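Section 2. Planning and Budgeting for a Work Cell

2.1 Before You Order

Read this section before submitting a purchase request for a Staltell tabletop arm. It applies to first-time installations and to additional cells at an existing site. Prices are list prices in U.S. dollars and exclude freight and sales tax.

1. Write down the task the cell is to perform in its first six months. Include the largest and smallest parts to be handled.
2. Measure the room. Allow a clear walkway on every side of the table that staff will use.
3. Confirm with your facilities office that the floor is level and that a grounded outlet is available on a circuit not shared with heating or cooling equipment.
4. Name one person who will approve changes to the order. Requests from more than one approver will be returned.

NOTE: The arm, controller and power cable are quoted as a single item. Tables, work boards, end tools and practice parts are quoted separately and are the items most often left out of a first budget.

2.2 Table and Work Surface

The perforated table accepts fixtures at any point on its hole grid. Parts should not be handled directly on the grid during training, as small pieces may tip at the edge of a hole. Order a solid work board to cover the handling area.

1. Select a board that leaves at least one row of holes exposed on each side.
2. Specify wood or plastic. A maple board costs $137 and may be sanded and refinished on site.
3. Order clamping screws with the board. They are not included with the table.
4. Keep one spare board in storage if the cell will run daily.

CAUTION: Do not drill the table to fit a board purchased elsewhere. Drilling voids the table warranty.

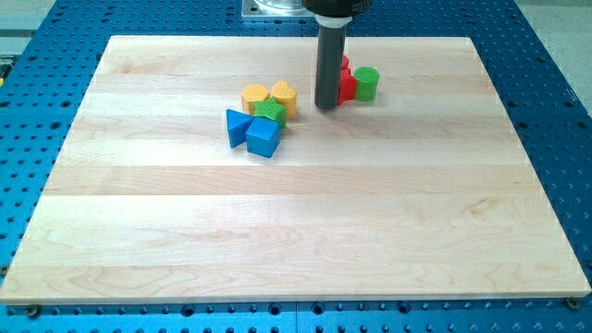
2.3 Practice Parts

Sorting and placement exercises call for parts in several shapes and colors. Flat-sided parts are suitable for early exercises. Cylinders, stars and other shapes with curved or narrow faces require closer positioning and should be introduced later.

1. Order one full set of parts per cell.
2. Order a second set if two shifts will use the cell, and store the sets in separate labeled bins.
3. Replace parts with chipped corners. Do not repair them with glue or tape.

NOTE: Plain plastic shape blocks from a school supplier are acceptable if they meet the size limits in Section 4. Send a sample to Teguh Sumampouw, Applications, before placing a bulk order.

2.4 Sample Budget, One Cell

Perforated table, standard: $1,437
End tool and collar: $677
Maple work board: $137
Installation visit: $600

Enter the arm package on a separate line, using the price on your current quotation. Quotations issued through Skirnberg or Murnex may group these items differently. Ask for an itemized copy before comparing totals.

2.5 Submitting the Order

1. Complete Form B and attach the room drawing.
2. Send both to Roswitha Trummer, Order Planning.
3. Orders for installation before the end of September must include a signed site check.

CAUTION: Do not schedule staff training until the delivery date has been confirmed in writing. Tables and arms may ship separately.

Continue to Section 3, Unpacking and Placement.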